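4.2 Attendance and posting behavior

The second analysis looks at whether going to a blogging conference changes how often people post afterward. The sample consists of 231 personal blogs whose authors registered for the Clernusmont weekend, a yearly meeting for hobby bloggers. Of these, 67 authors registered but did not attend, and their blogs serve as the comparison group. Post counts were taken from public archives for the 18 weeks before the event and the 18 weeks after it. Blogs hosted on Bunier were collected through their feeds. Blogs on other hosts were read by hand and coded by two raters using the scheme in Section 3.

A post was counted if it held at least one paragraph of original text. Reposts, giveaway notices and link lists were left out. Recap posts, in which an author reports on the conference itself, were coded separately, because they raise the count in the first weeks without telling us much about later habits. Posts with a changed date were assigned to the date shown in the feed where one was available.

Attending authors posted more often in the first 3 weeks after the event than in the weeks before it. Most of this rise came from recap posts. With recaps removed, the rise was smaller but still present, and it was strongest among authors who had been blogging for less than a year. In the comparison group there was no clear change over the same period. By the end of the window the two groups could not be told apart on posting rate, although attending authors continued to leave more comments on one another's blogs.

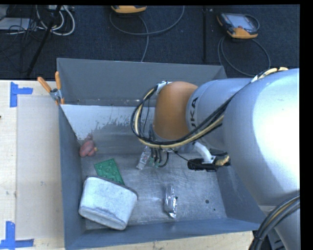 Figure 4. Workspace with robot arm and open metal bin.

Lacroix, commenting on an earlier draft, objected that authors who pay for a conference ticket and then stay home may differ from those who go in ways that also affect posting: illness, a new job or a loss of interest in the blog would each lower both attendance and output. We accept this point in part. The registration form asked for a reason when a ticket was returned, but the field was optional and was often left blank. Where a reason was given, travel cost was the most common answer. Dropping the blogs with no stated reason did not change the direction of the result.

A second concern is timing. The event takes place in February, when posting on hobby blogs tends to recover from a low point after the holidays. The comparison group covers the same weeks and should show the same seasonal pattern. It does not rule out an effect of the Tallard link directory, which lists attending blogs only and may send them extra readers. Referral data were not available for most blogs in the sample, so the share of the early rise due to the directory cannot be estimated. Comment networks are treated in Section 4.3.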